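jueves 17 de agosto

Toda la mañana con el presupuesto. Kevard mandó por fin la oferta revisada y sigue sin separar las manos de los brazos, así que no puedo compararla con la de Galum. Les he vuelto a escribir. Si no contestan mañana, pongo la cifra de febrero y lo anoto al margen.

De lo pequeño, lo que más gasto va a dar son las puntas de los dedos. Galum vende las almohadillas en cajas de 100 y las cobra a 3 euros la pieza. Había previsto media caja para todo el año y ahora creo que hará falta la entera. También hay que incluir cables de repuesto para las muñecas, 220 euros el juego, que en la hoja anterior se me habían olvidado.

Los peluches van en otra partida, con los consumibles. Fawzy nos hace precio a partir de 1000 euros de pedido y no llegamos ni de lejos. Mejor comprarlos sueltos, de varios tamaños y con el pelo largo, que es lo que más cuesta agarrar bien.

Por la tarde, trabajo con el conejo.
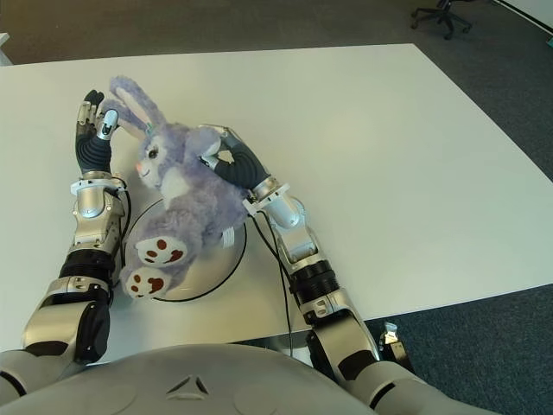
Desde la muñeca: 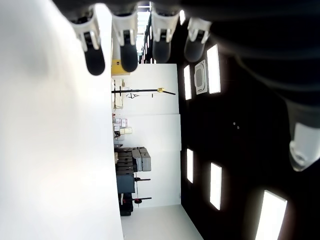
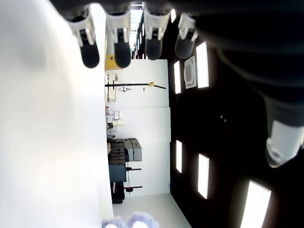 Queda decidir si pedimos una segunda mesa con plato giratorio o esperamos a la ampliación de Mastthorpe. Yo esperaría. La mesa es barata, pero luego hay que llevarle corriente y calibrar otra vez las cámaras, y eso son días que no aparecen en ninguna hoja. Lo he dejado como opcional, en la última línea, con el importe en blanco.

Mañana: llamar a Kevard antes de las diez, pedir a Galum el plazo de entrega por escrito y repasar el IVA de los portes. También el seguro del transporte, que la otra vez lo pagamos dos veces.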